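# Chapter 6: Two Hands on One Thread

By now you have a pair of arms that move when you ask them to and hold still when you don't. If you followed Chapters 4 and 5 in order, you've also put a good many evenings into cable tension, and you have probably developed opinions about springs. All of that was preparation, and I promised you in the introduction that we'd get around to doing something with it. Well, we've arrived! In this chapter the arms start to sew.

I picked suturing as our first real two-arm job after trying quite a few others on the bench at Nidell, the shared workshop where most of this book was built. We stacked blocks, we threaded beads, we spent a whole rainy July passing a rubber ring back and forth. Those are fine warm-ups (you'll find them in Appendix B), but each of them lets you get away with sloppy work. Thread doesn't. It slips out of a jaw that closes a hair too late, it wraps itself around a wrist you'd forgotten was there, and it asks both arms to agree about where the middle of the table is. 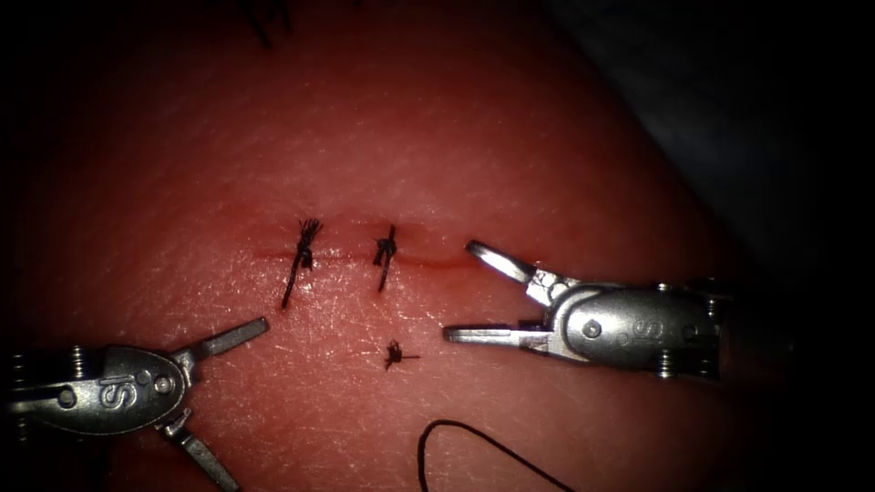 You'll need very little besides the arms themselves. A soft practice pad with a shallow cut in it, black thread that shows up well against the pad, a lamp you can swing about, and plenty of patience. Fasten the pad down before you do anything else. Ours crept toward the back of the bench for weeks, and we blamed the calibration the whole time.

We'll be running everything through Nava, the small control program you installed in Chapter 3, with the Fluden settings file for the wrists. Open that file now and check that the jaw speed is set to 18. If you've been experimenting and it says something wilder, no harm done, but bring it back down before you load any thread. The logging folder should have plenty of room in it too — my own first month of practice left 3332 log files behind, and I was very glad later to have every one of them.

## 6.1 Where the tips meet

Before we tie anything, we have to talk about the space between the two sets of jaws. Each arm, taken alone, has a comfortable region where the wrist can turn freely and the cables aren't pulled hard to one side. The trick is to place the cut where those two regions overlap, and the overlap is smaller than most people expect when they first sit down to it.

Bring both tips in slowly from the sides, keeping them a little above the pad. Close one pair of jaws and leave the other open. Then trade, and trade again, without letting either wrist drift. It's a dull exercise and I'd like you to do it anyway, up to 31 times in a sitting, until you can feel (through the handles, or the keyboard, or whatever you built in Chapter 5) where each arm begins to get stiff.
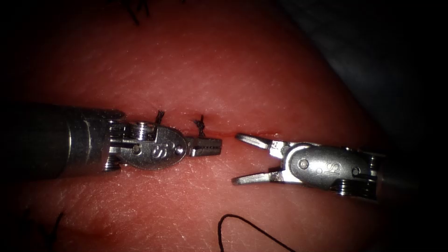
**Figure 6.2.** Left jaws closed, right jaws open, with the tips near each other over the cut. Two knots are in place along it, and a loose length of thread lies lower on the pad.

Keep the spare thread well below your working area when you can. A long tail lying near the cut has a way of getting picked up along with the one you wanted, and then you're untangling instead of practicing. I trim my tails short for the same reason, although you may like a longer one at first so there's something to grab.

Readers who built the Drilness version of the wrist should turn to the table at the end of this section before going further. Your pulleys are a different size, and the closing angle has to be entered separately for each arm. Everyone else can move straight on to the first throw of the knot, starting with the left arm.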